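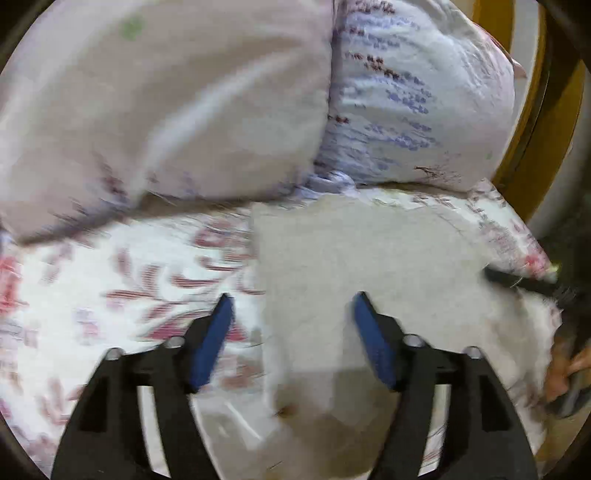 About Rovari

Print this page | E-mail this page

Rovari designs and supplies hand-held grippers for recording manual tasks, together with the matching end effectors for robot arms. The company was set up in Wotthorpe by Garnet Simard and Chutima Boonchu, both of whom had worked on packaging machinery. There are 18 staff, and all assembly is done on site.

Our main product is the Domeo gripper. It has two jaws on black parallel-bar linkages, each ending in a tapered blue contact pad. The pads are a wear part and can be changed by the user with a hex key. The hand-held and arm-mounted versions share the same jaw geometry, so a task recorded by hand can be replayed on the arm without rescaling the grip.

Most of our customers work on household handling: bedding, clothing, kitchenware. Soft goods are the harder case, and pad shape and stiffness are set with them in mind.

The standard kit contains two hand-held units, a charger, a calibration board and 6 spare pads. Hire is available for a minimum of 5 weeks. Jade Bouchard handles kit orders and hire; Mervin Boychuk runs repairs and recalibration. Please quote the serial number on the grip when returning a unit.

Visits to the Wotthorpe workshop are by appointment. We close for stocktaking in December.

Print this page | E-mail this page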